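Wanted: people who cannot throw things away

Ellari is looking for 13 households to take part in a study of domestic clutter, starting in October. If you own a drawer that no longer opens, we would like to hear from you. If you own two, please apply early.
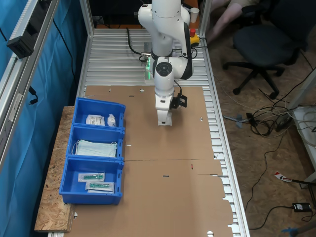
The study lasts nine weeks. You will keep a short diary of what comes into your home, what leaves it, and what gets moved to the landing and stays there. We do not want you to tidy up first. Our pilot group all tidied up first, and we learned a great deal about their hoovers.

You should be over 18, live within reach of our Mestach office and be on speaking terms with the rest of your household.

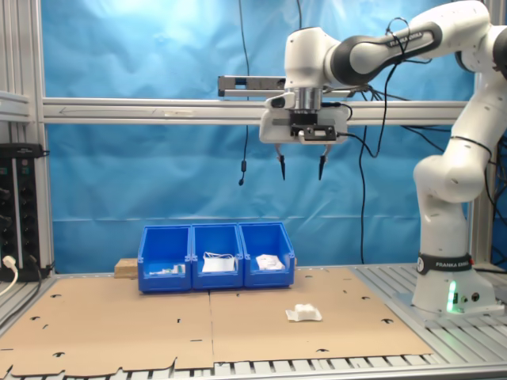 Chun-yin Shek took part in the pilot and would like applicants to know that the diary takes longer than promised, that the biscuits at the meetings were decent, and that arguing over a fondue set on paper is no calmer than doing it out loud.

We have since shortened the diary. The fondue set is still under discussion.

Each household will have two home visits, both arranged in advance. Our visitors will not open cupboards without asking, and they have been trained to keep their faces still. 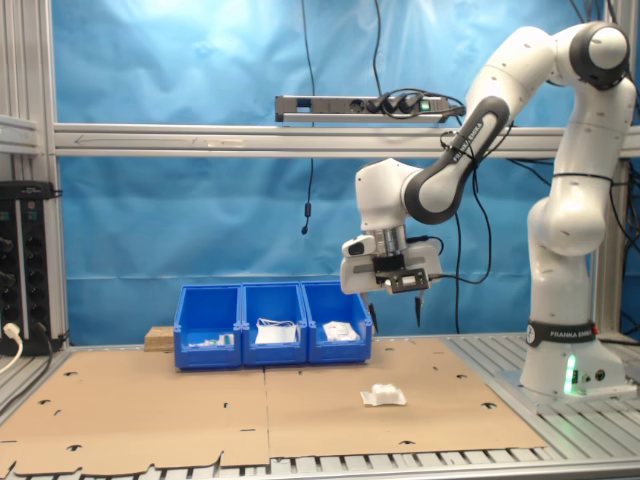
Payment is 90 vouchers' worth of nothing, I'm afraid - but we do cover travel and give every household a free session with a sorting adviser at the end. You may use it or put it with the other things you mean to use.

To apply, write to Ellari, Box 2805, by the closing date of Oct 1, 2018. Tell us who lives with you and which room you would least like us to see.
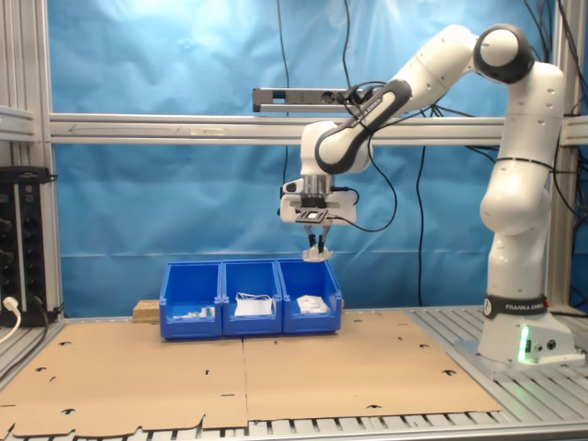

Photo: Nogueira / Ellari

Late forms will be kept in a pile.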